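别再叫我整理了

潘宝然 Po-yen Poon　2018年10月25日

我住的这栋楼里,每隔一阵子就有人宣布自己重获新生。症状是门口多出几只大袋子,里面装着昨天还被珍惜的衣服、果汁机和外语教材。本人则站在电梯口,神情像刚做完一场手术,告诉你家里现在只剩下必需的东西。过两个月你去她家做客,发现必需的东西里有一套专门用来装必需品的盒子。

我对整齐没有意见。我有意见的是整齐如今成了一种品格。从前说一个人好,说他讲信用,肯借钱,喝多了不闹。现在说一个人好,说他的抽屉里袜子是竖着放的。我的朋友阿乌雷尔·伦古(Aurel Lungu)离婚以后去上过一门收纳课,学费761块,教他把T恤折成能自己站起来的方块。课上完,他的T恤全都站起来了,人还在沙发上躺着。

收纳这门生意最高明的地方,在于它先让你扔东西,再卖东西给你装没扔掉的东西。有个叫Pritmont的牌子,专做带盖的盒子,目录印得像诗集,纸很厚,字很少。盒子有三种尺寸,哪一种都放不进我家的柜子。店员听了我的抱怨,语气温和地建议我考虑换柜子。我考虑了一路,到家的时候想的是换房子。可见这种想法是会传染的。

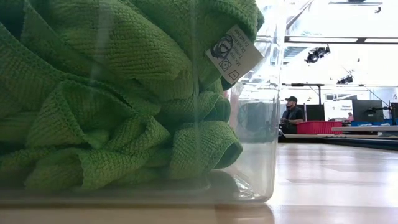
我母亲那一代人也收东西,收法不同。她们的原则只有一条:盖子盖得上就算收好了。至于里面是折的还是团的,那是盖子底下的事,外人管不着。所以我一直觉得透明盒子是个阴险的发明。它打着“一目了然”的旗号进了家门,把人最后一点体面也拿走了。绿色的布揉成一堆塞进去,褶子全贴在盒壁上,谁路过都看得见你是怎么塞的。换成从前的饼干铁盒,外头印着牡丹和胖娃娃,里头乱成什么样,都是牡丹替你担着。

当然有人会说,乱的房间说明乱的心。这话我听过很多遍,说的人通常有一间空着的储藏室。心乱不乱和房子多大,关系恐怕比和折法的关系要密切。一家几口挤在两间屋里,棉被、年货、孩子的奖状和坏了一半的电扇总得有地方去,它们去了床底下,去了冰箱顶上,去了门后面。你让这家人逐件拿起来问自己有没有心动,他们会告诉你,电扇不心动,但夏天要用。

我还怀疑,整理之所以让人上瘾,是因为它是少数几件当天就能看到结果的事。工作看不到,减肥看不到,教育孩子要等二十年,等到了也未必想看。只有抽屉,下午动手,晚饭前就能拍照。伦古说他上课那阵子睡得特别好,我信。可他后来也承认,那些天他把该打给前妻的电话一推再推,因为袜子还没竖完。

三月里我终于也动过一次手,清的是书架。我抱着决心坐在地上,从第一层开始,拿起一本旧小说,翻到当年折过角的一页,想看看自己那时候为什么折它。等抬起头,天黑了,地上多了两摞书,架子上一本没少。太太从旁边走过去,问我整理得怎么样。我说有进展,已经看到第九章了。

她没说话,拎走了我脚边的空袋子,去装厨房的垃圾。那几摞书在地上待到了夏天,其中一摞现在放着台灯,高度刚好。

分享 3　评论 2

来信请寄本栏编辑部　版权所有,未经许可不得转载　返回顶部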